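Cleaning and Pairing Molded Slide Sandals

Maintenance notes, Dokotcombe workshop
Written by Ánh Châu, checked by Lợi Đồng
Feb 20, 2021

Scope: one-piece molded slides with a thick platform sole and a wide fixed strap. The method does not apply to leather, cork, suede, or any slide with a glued fabric lining. If the maker's care label disagrees with anything on this page, follow the label.

Work on a flat table with enough clear surface to lay both shoes of a pair next to each other.

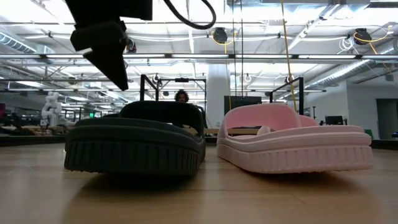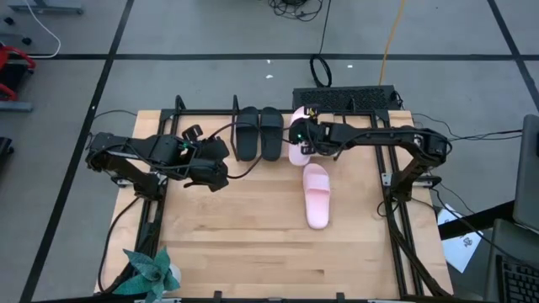
Slides in black or dark gray and in pink, on a light wooden tabletop.

1. What you need

Two basins or one basin and a sink
Dish soap, plain, no bleach
Soft brush, hand size
Old toothbrush for grooves
Wooden skewer or toothpick
Two cotton cloths, one for dark pairs and one for light pairs
400 ml measuring cup
Drying rack or a folded towel

A melamine sponge is optional. It is mildly abrasive and dulls a satin finish, so test it on the underside of the heel first. We do not use solvents. Acetone softens many molded foams and leaves a tacky patch that cannot be repaired.

2. Sort before washing

Separate dark and light pairs. The foam itself seldom bleeds color, but the dirt that comes off a dark sole will settle into the texture of a pale one if they share water. Wash the light pairs first.

Set each pair down with the toes facing away from you. Check that you have one left and one right. On platform slides the outline is often close to symmetrical, and two lefts are easy to miss when several pairs of the same style are being handled together. The reliable check is the footbed: the arch side is normally raised a little and belongs on the inside.

Compare the size marks if they are legible. Where they have worn off, put the two soles together, bottom to bottom, with the heels aligned. The toes should meet. If one projects past the other, look for the correct mate before going further.

3. Dry cleaning

Knock the soles together outdoors or over a bin. Brush the bottom from heel to toe, then brush the side wall. Vertical grooves along the side of a ridged sole should be brushed in the direction of the groove. Brushing across them packs grit into the ends.

Use the skewer for stones and compacted soil. Keep it nearly flat to the surface. A steep angle will puncture soft foam.

Finish with the underside of the strap and the corner where the strap meets the footbed. Lint and skin residue collect there, and once wet they turn into a paste.

4. Washing

4.1 Fill the basin with lukewarm water. Hand-warm is the upper limit. Do not use water from a kettle.

4.2 Mix one teaspoon of dish soap into 400 ml of water in the cup. Use this as the scrubbing solution and keep the basin for rinsing.

4.3 Dip the soft brush and work over the footbed in small circles. If the footbed is textured, change direction once and repeat.

4.4 Clean the top of the strap with the cloth, not the brush. Bristles leave fine marks on smooth molded straps, and they show most on dark colors.

4.5 Clean the grooves with the toothbrush.

4.6 Rinse in the basin, then under running water until no foam appears when the footbed is pressed with a thumb.

Do not soak overnight. Closed-cell foam takes up very little water, but any open cut or worn area will hold it for days.

5. Stains

Gray film on pale slides: repeat 4.2 to 4.4 with fresh solution. A second pass removes most of it.

Scuff transfer from a darker shoe: white pencil eraser, light pressure, short strokes. Wipe away crumbs before they are trodden in.

Odor: one tablespoon of baking soda with enough water to make a paste. Spread on the footbed, leave for 14 minutes, rinse well. Dried paste left in the texture looks like mildew and has been reported to us as such.

Yellowing: usually sun or heat damage in the material. Washing will not reverse it.

6. Drying

Shake off the water and wipe with the cloth assigned to that color group. Stand the slides on the rack, sole down, in shade and moving air. Keep them off radiators, out of cars, and away from hair dryers. Heated foam shrinks, and the two shoes of a pair do not always shrink by the same amount.

Turn them over once the tops are dry. Deep grooves hold water longest.

7. Pairing and storage

Place the pair side by side, soles down, heels level. Leave a finger's width between them. For shelf storage, keep all toes pointing the same way and put pairs of one color next to each other.

Do not nest one slide inside the strap of another for longer than a day or two. The strap takes a set and the fit becomes loose. Stacking sole to sole is acceptable if both soles are dry.

For a bin or bag, place the two footbeds face to face with the heels at opposite ends, and do not compress them.

Revision note: drying section reworded after comments from Đức Huỳnh. Eraser method added by Bảo Đồng in January.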